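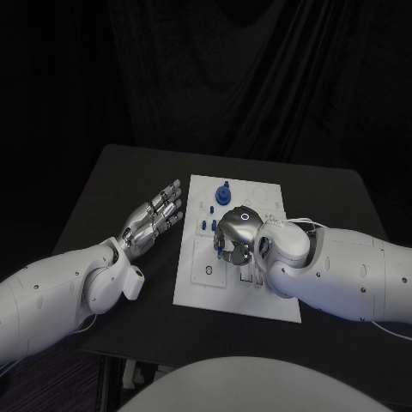 Avril, cahier d'atelier, évaluation du kit Petaton

Deuxième partie de la période de prêt. Le kit est monté depuis le début du mois et on a enfin passé l'étape où chaque séance commençait par un redémarrage complet. Je reprends les notes au propre pour Solange, qui doit donner un avis à la direction avant la fin du prêt. Le kit comprend les deux bras, les deux mains, le logiciel de téléopération (Geston, vendu à part mais inclus dans notre offre d'essai) et la planche d'exercices blanche avec ses pièces bleues. Pour les essais de dépose, c'est la main droite qui travaille, doigts repliés vers le bas, la petite pièce bleue tenue du bout des doigts juste au-dessus de la plaque carrée surélevée. La main gauche reste ouverte en attente à côté de la planche. C'est la posture que j'ai retenue comme position de départ pour toute la série, parce qu'elle se retrouve facilement à l'œil et que les deux opérateurs arrivent à peu près au même endroit.

Matin, 9 h 15

Mise sous tension sans histoire. Calibration des doigts : la main droite passe du premier coup, la gauche demande deux essais. Toujours le même message sur le pouce, « limite basse non atteinte ». J'ai relancé sans rien toucher et c'est passé. À signaler quand même à Lavoie, qui assure le support pour le Québec. Bonifacio pense à un offset enregistré avec l'ancienne version du logiciel. Il a sauvegardé le fichier de configuration avant qu'on l'écrase, il est sur le disque partagé dans le dossier du prêt.

Rideau noir tiré derrière la table. On le garde pour toutes les séances, on avait trop de variation avec la lumière de l'atelier en fond. La table sombre aide aussi, la planche ressort bien.

Série 1, saisie et maintien

Bonifacio aux commandes. Consigne : prendre une pièce, la lever, la tenir immobile au-dessus de la plaque, la reposer au point de départ. Pas d'insertion dans cette série.

La saisie par le haut est bonne. Il faut approcher lentement et fermer les doigts avant le pouce, sinon la pièce part de travers. En fermeture simultanée (réglage d'usine), on la perd une fois sur deux au moment de lever. J'ai changé l'ordre dans Geston : menu Main, onglet Séquence, retard du pouce à 200 ms. Nettement mieux. Ce réglage n'est pas décrit dans le manuel, je l'ai trouvé en ouvrant tous les onglets.

Le maintien est stable tant que l'opérateur ne bouge pas le poignet. Dès qu'il tourne, on voit un petit tremblement au bout des doigts. Ça se calme quand on baisse le gain du poignet, mais alors le bras traîne et Bonifacio dit qu'il a l'impression de travailler dans du sirop. Compromis provisoire : gain d'usine pour l'approche, gain réduit pour la dépose. Le basculement se fait à la pédale. Il faudrait que ce soit automatique, à demander.

Série 2, dépose

Même départ. La plaque tolère assez bien les erreurs en hauteur, moins bien les erreurs latérales. Le gros souci est la vue : quand la main est penchée au-dessus de la planche, elle cache en partie ce qu'il y a dessous, y compris le haut des fentes rectangulaires. L'opérateur finit le geste de mémoire. Deux solutions discutées : tourner la planche un peu plus, ou faire arriver le bras droit de plus loin. J'ai essayé la rotation. On gagne en visibilité mais le coude arrive près de sa butée. Bonifacio préfère l'ancienne orientation. On l'a remise.

Arrêt au bout de 115 minutes, pause comprise. Les moteurs des doigts étaient tièdes à droite, rien à gauche, ce qui est normal vu qu'elle n'avait presque rien fait. Pas d'alarme thermique.

Câbles

Les câbles blancs des poignets me gênent toujours. Ils font une boucle libre sous l'articulation côté gauche et passent derrière l'avant-bras. Sur une grande rotation, je ne suis pas tranquille. Le technicien de Lavoie m'a répondu au téléphone que la longueur est prévue pour ça et qu'il ne faut surtout pas les attacher serré. Je veux bien, mais il n'y a pas de guide sur la coque et pour un produit vendu à ce prix je trouve ça léger. À mettre dans le rapport, rubrique montage.

Après-midi, 14 h

Solange est passée et a pris les commandes sans formation, exprès, pour voir. Elle a mis un bon quart d'heure avant sa première saisie correcte, puis ça s'est enchaîné. Ses remarques, en vrac :

Le retour visuel est suffisant pour prendre, insuffisant pour poser.
Elle cherche le retour d'effort et ne le trouve pas. L'option existe au catalogue Petaton, elle n'est pas dans notre prêt.
La pédale est trop près du pied de table.
Le menu en français est mal traduit par endroits (« relâcher la prise » et « couper la prise » pour deux fonctions voisines, on a fini par repasser en anglais).

Elle demande aussi si on a vraiment besoin des deux mains pour nos opérations. La question est bonne. Pour la dépose simple, une pince à deux mors ferait le travail et coûterait bien moins cher. L'intérêt de la main à doigts viendra avec les pièces de forme différente, et là on n'a encore rien mesuré de sérieux. La pièce ronde étagée de la planche serait un bon test : prise large par la base ou prise fine par le haut, selon la consigne. Je la programme pour la prochaine séance.

Comparaison avec Tastgate

On avait eu leur offre l'hiver dernier, sans essai chez nous. Leur système est plus simple à installer d'après la documentation, mais le logiciel est fermé et on n'aurait pas pu toucher à la séquence du pouce. Pour nous c'est presque éliminatoire. Solange voudrait quand même une démonstration avant de trancher. Je les rappelle.

À faire

Bonifacio : envoyer à Lavoie le journal de calibration de la main gauche, avec l'ancien fichier de configuration.
Bonifacio : déplacer la pédale et marquer sa place au ruban.
Moi : demander si le changement de gain peut être lié à la hauteur de la main.
Moi : chiffrer l'option retour d'effort, prix et délai, et voir si on peut l'avoir avant la fin du prêt.
Solange : fournir 6 pièces réelles de la ligne, pas des neuves.

Réglages en place à la fin de la séance : retard du pouce 200 ms à droite, valeur d'usine à gauche, gain du poignet d'usine sans pédale, réduit avec pédale. Profil enregistré sous « depose_avril_b ». Ne pas utiliser le « a », la vitesse d'approche y est trop haute.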